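Sudholm tableware rule to set limits on glaze metals from October

Print this article
E-mail this article

SUDHOLM — Ceramic bowls, plates and cups sold in the city will have to pass a leaching test for lead and cadmium starting in October, under a rule published by the municipal office of consumer goods.

The rule applies to any glazed item intended to hold food or drink. Sellers with an output or import volume of more than 3000 pieces a year must submit samples from each glaze color and each firing batch. Smaller studios may submit one set of samples per glaze recipe, provided the recipe and the firing schedule stay the same.

Testing follows a standard acid method. Samples are filled with a dilute acetic acid solution and held at room temperature for 24 hours, after which the liquid is analyzed for dissolved metals. A batch is rejected if any one of its 6 samples exceeds the limit. Averages are not accepted.

"A single high reading usually points to an uneven kiln or a glaze applied too thickly," said Mỹ Doãn, who heads the testing section. "Averaging would hide it." 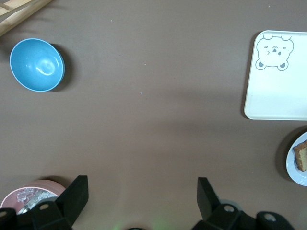 A light blue bowl on a tabletop. Glazed ceramics of every color are covered by the rule.

Colored glazes are not treated separately from clear ones, although the office said that bright reds, oranges and yellows will be given priority in spot checks. Cadmium compounds have long been used to produce those shades. Decoration applied over the glaze, including decals and painted rims, must be tested if it lies within 20 millimeters of the lip of a drinking vessel.

Plastic, wood and uncoated metal items are outside the scope of the rule. So are ornamental pieces, as long as they carry a permanent mark stating that they are not for food use. Paper stickers do not meet the requirement.

The Stavasero laboratory has been approved to carry out the work. It expects to return results within 18 working days. The fee is set at 200 per sample set and covers one retest if the first result is disputed.

Stekari, a pottery wholesaler in the city, said it would comply but asked for a longer period to sell existing stock. Mỹ Sầm, its purchasing manager, said older batches often lack firing records and would have to be tested from scratch.

The office said stock already on shelves may be sold through the end of the year. Secondhand goods are exempt.

Print this article
E-mail this article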